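Eligibility of a first runner-up for a second national pageant

Posted in Pageant Rules and Entry by Restitz
June 11, 2023

I placed first runner-up at the Miss Malliter final in April and signed a titleholder agreement that runs for 36 weeks. I would now like to enter Miss Usulach, whose applications close shortly. The entry form requires a declaration that the applicant is free of obligations to any other pageant. May a runner-up make this declaration, or must a written release be obtained first? 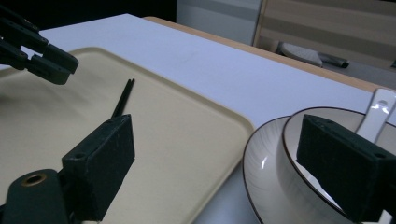

Zamani
You can enter. Runners-up are not titleholders. A delegate in my year did the same and there was no objection.

Usulach Pageant Forum Desk
The previous reply should be treated with caution. Many national agreements bind the runners-up as well as the winner, as a runner-up may be required to assume the title. The applicant should read the clause on succession and the clause on outside competitions. If either names the runners-up, the declaration should not be signed until a release has been received.
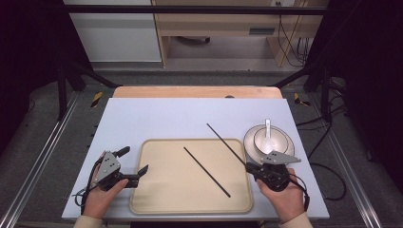
A request for release should be made in writing to the national director and should state the name of the second pageant and its closing date. Directors commonly ask for 10 working days to reply. The sash and crown may have to be returned, and any prize money paid in advance may be reclaimed. A copy of the release should be attached to the new application.

Zamani
Mine had no succession clause, so please check yours.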